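Remitari Repair and Reuse Room
Progress report to the Flirnari Small Grants Fund
Period covered: spring through July

Summary

The electrical sorting line you agreed to pay for is running. It opened two weeks behind the plan we sent you, and it now takes up more of our week than anything else in the building. People in this town own a remarkable number of power strips and have apparently been waiting for permission to part with them.

What the money was for

Your grant of $1,000 covered a tester, labels, storage bins and the fee for taking failed items to the recycler at Cortés Yard. In return we promised to check and pass on 100 items by the end of the summer. We have passed on 108. A further batch failed and went to Cortés Yard, where the staff have started greeting our car with a certain weariness.

What comes in

Our application predicted lamps and kettles. What we got was power strips, extension cords, chargers and the small plug adapters that travel home in suitcases and then live in a drawer for a decade. Many of the strips are made for sockets in other countries, and until June we had no plan for those at all. They now go to Diren, the student housing office, which hands them to people heading abroad. Diren took the first box with thanks and the second with questions about how many more there would be.

Strips often arrive with adapters still plugged into them. We used to pull everything apart at the door, which produced a tray of orphaned adapters and a good deal of muttering. Items now stay together until they reach the table, and each adapter is checked along with the strip it came in on.

Cords

We badly underestimated cords. The application allowed no time for untangling, on the theory that a cord is a simple object. Knots are now undone before testing and any damaged insulation sends the whole item to the fail bin. Twist ties are saved in a jar. The jar is full and we would welcome suggestions.

What has not gone well

The labels we bought first would not stick to anything with a curve in it, and had to be replaced out of our own pocket. The evening drop-off was tried for 6 weeks and drew mostly people looking for the yoga class. We have moved it to Thursday at noon, where it overlaps with lunch and does rather better.

The written guide to sorting is also late. A draft exists. It runs to 8 pages, most of them concerning adapters, and needs cutting before anyone is asked to read it.

Spending

The tester came in under budget and the recycler's fees came in over it, and the two have more or less canceled out. Receipts are attached in the order we found them. We are not asking for more money this time, though we do ask to move what is left in the bins line over to recycling fees.

Next period

Finish the guide. Agree on a monthly limit with Diren before they propose one. Find a second outlet for strips with foreign sockets, and get the cords sorted by length, a job that has been on every list since we opened.
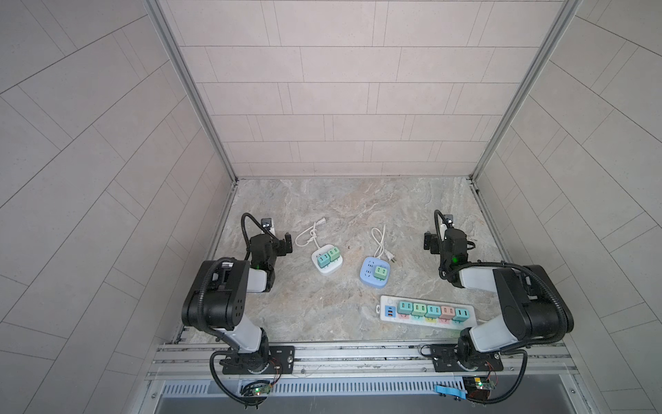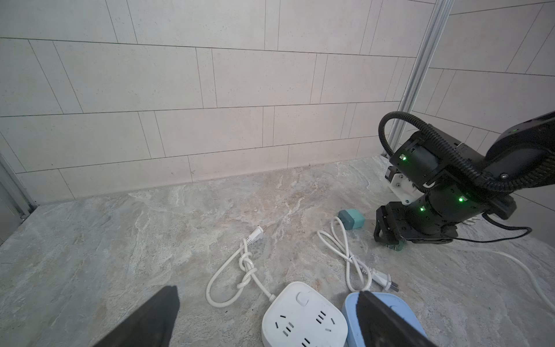
White and blue power strips with their cords, one of the white cords still in its knot.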